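Changing the Brushes on a Corded Angle Grinder
By Murdo Rennie

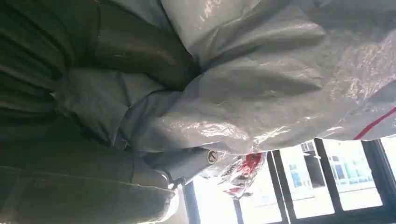

Issue 384, page 2

Carbon brushes are the part most likely to stop a corded grinder that is otherwise fine. They are small blocks of carbon that press against the commutator and carry current to it. They wear down with use and have to be replaced. On most grinders the job takes less time than finding the right screwdriver.

The grinder used for these steps is a Bolten 2598, a 4-1/2 inch model with a side switch. Most corded grinders of this size are laid out in a similar way. If yours differs, follow the manual that came with it.

When to change them

Look at the brushes when you notice any of the following:

The motor cuts in and out, or only starts when you tap the housing.
You see more sparking than usual through the rear vents.
The tool loses power under a light load.
There is a burnt smell that was not there before.
The tool stops completely but the cord and outlet test good.

A little blue sparking at the brushes is normal. Long orange sparks that trail around the commutator are not, and the tool should be put down until you have looked inside.

Some brushes have an auto-stop pin. When the carbon gets down to a set length, a small spring-loaded tip pushes out and lifts the brush off the commutator. The tool then stops all at once, with no warning. People often take this for a dead motor and throw the grinder away.

What you need

A matched pair of brushes for your model
Flat screwdriver that fits the brush caps snugly
Phillips or Torx driver for the rear cover, if there is one
Needle-nose pliers
Soft dry brush, such as a clean paintbrush
Clean dry rag
Safety glasses
Small dish for screws

Buying the right brushes

Go by the tool's model number first. It is on the rating plate, usually on the side of the motor housing. If the plate can't be read, take out an old brush and measure it in three directions: thickness, width and length. Thickness and width have to match exactly. The length of an old brush tells you nothing useful, as it has been wearing away since the day it was fitted.

Check the other end too. The spring, the lead and the terminal all have to match. A brush with a round brass cap will not work in a holder made for a push-on tab. Sturnholm sells a boxed assortment that covers many of the common sizes, and I keep one on the shelf, but I still check each pair against the old ones before fitting.

Don't sand a large brush down to fit a smaller holder. It can be done, but it is hard to keep the faces square, and a brush that rocks in the holder will spark and chip.

Steps

1. Unplug the grinder. Turning the switch off is not enough. Put the plug where you can see it while you work.

2. Remove the wheel and the guard. You don't need them off to reach the brushes, but the tool lies steadier on the bench without them.

3. Find the brush holders. On some grinders there are two slotted plastic caps, one on each side of the motor housing toward the back. On others, the Bolten included, the brushes are under the rear cover.

4. For outside caps, turn each cap counterclockwise with the flat screwdriver. Press in lightly as you turn. The caps are soft and the slots tear out if the blade is too narrow. Keep a thumb over the cap for the last turn, as the spring will push it out.

5. For a rear cover, take out the screw or screws and slide the cover straight back. Watch for the switch linkage. If the cover does not want to come, look for a second screw under the label before pulling harder.

6. Note how the old brush sits before you touch it. Look at which way the lead runs and which side of the holder the spring rests on. Take a picture with your phone if you like.

7. Lift the spring with the pliers and slide the brush out. With outside caps the brush and spring come out together. Pull the terminal off its tab by gripping the metal, not the wire.

8. Repeat on the other side.

9. Look at the old brushes. The working end should be smooth and slightly curved. Replace both if either one is under 1/4 inch long, or is past the wear line if it has one. Replace both if either is chipped, cracked or burnt at a corner. Always change brushes in pairs.

10. Clean out the dust. Carbon dust conducts, so it should not be left to build up around the holders. Wear the glasses, and use the soft brush and a vacuum. Wipe the inside of the cover with the dry rag. Don't use oil, contact grease or a wet cloth.

11. Look through the holder at the commutator. It should be an even brown or copper color. Turn the spindle by hand and look all the way round. If there are deep grooves, black burnt bars or a bar standing higher than the rest, new brushes will not cure the trouble. The armature needs to be turned or replaced.

12. Slide the new brush into the holder. It should move freely under its own spring with no side play you can feel. If the end is already curved, the curve has to line up with the commutator. Set the spring on the back of the brush and push the terminal on.

13. Tuck the lead where it can't touch the commutator or get pinched under the cover. It also needs enough slack to follow the brush down as it wears.

14. Refit the caps or cover. Caps should be snug and flush. Do not force them.

15. Turn the spindle by hand once more. It should turn with a light, even drag. If it catches, open the tool again.

Running in

New brushes have flat ends and touch the commutator over a small area until they bed in. Refit the guard, leave the wheel off and remove any loose flange or nut. Plug in and run the grinder with no load for ten minutes. Expect more sparking than normal at first. It should settle as the brushes seat. Then let the tool cool, unplug it and refit the wheel.

If the sparking is no better after the run, check that both brushes move freely and that the springs are seated. A holder with a burr inside can hang up a brush. Clean it with a fine flat file, then clean out the filings.

If it still won't start

Check the terminals first. A tab that has slipped off is the most common mistake. Next check the cord where it enters the housing, which is where most cords fail. After that, test the switch with a meter, with the tool unplugged. If cord, switch and brushes are all good, the fault is in the armature or field, and on a small grinder the parts may cost more than a new tool.

Keeping records

Write the date on a piece of tape and stick it inside the rear cover. Mine says May, and it has saved me opening the tool twice. Keep the old brushes in a bag if they still have some length left. They will get you through an afternoon if a new one chips.

Next issue: replacing a worn cord and strain relief.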